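4.2 Operating rules for shared streets without lane markings

The draft code of practice considered in this section covers small delivery robots that travel on public streets at walking speed. It was circulated to operators on Jun 21, 2019, and a second round of comments closed in November. The Riltora and Zevska trial areas were used to test its wording against real routes. Between them, the two areas provided 137 street segments, and the operator, Virkadier, logged 602 supervised runs.

Most existing rules assume a sidewalk wide enough for a robot and a pedestrian to pass each other. Many of the segments studied do not meet that condition. In such places the code directs the robot to use the edge of the roadway, to keep a steady line, and to yield to any person coming out of a doorway or shop. Clause 9 adds that the absence of painted lines must not be read as permission to use the full width of the road. Operators must set a travel corridor for each segment in advance and record the reason for the side chosen.

Figure 2 shows a segment of this type, where the roadway has a curb and a rocky embankment on the right and buildings on the left.
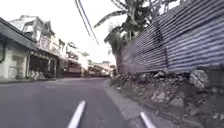

Figure 2. Narrow asphalt street with no visible lane markings, bordered by a curb strip and a metal fence.

Wragg objected in the second round that a corridor fixed in advance would soon be out of date on streets where goods are set down in front of shops and moved during the day, and asked that the robot be allowed to change sides on its own judgment, provided each change was logged. The final draft accepts this in part. A change of side is allowed only when the robot has stopped, has a clear view in both directions, and has notified the remote supervisor.

Two further points remain open. The first is how far from a curb a robot should travel when the ground beyond it is loose or uneven. The draft gives no fixed distance and asks operators to state their own - a choice that makes results harder to compare between areas. The second is the treatment of bends. Several reviewers asked for a required reduction in speed wherever the road curves out of sight, and the present text only recommends it. Both points have been carried over to the next revision.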